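I've given up on phone notes. For years I kept everything in there – shopping lists, birthday ideas, the name of that paint we liked – and when I counted in April I had 900 of them, most with no title and one that just said "ask about the other one". Ask whom? What other one?

So I'm back on paper, and I'm loving it! I bought a plain pad from Terness (the little stationery shop next to the baker's, closed on Wednesday afternoons as I always forget) and it has 100 pages, which should see me through to the autumn if I don't doodle too much. I will doodle too much.

My system, if you can call it that, is one page a day. Jobs go on the left, anything I want to remember goes on the right, and whatever hasn't been done by bedtime gets copied on to the next page. After you've copied "ring the dentist" for the fifth time you either ring the dentist or cross it out. I rang!

Several of you wrote in after last month's bit on fountain pens, and thank you, I read every one. The favourite by miles was the Ekora, though a few of you say it leaks on trains. I've stuck with pencil so far, mainly as I spell badly and like to rub things out. If you've got a paper habit of your own, do send it in and I'll share the best ones next month.

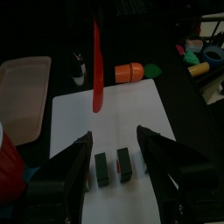
Loose sheets count too, by the way, so don't feel you need a proper notebook to join in.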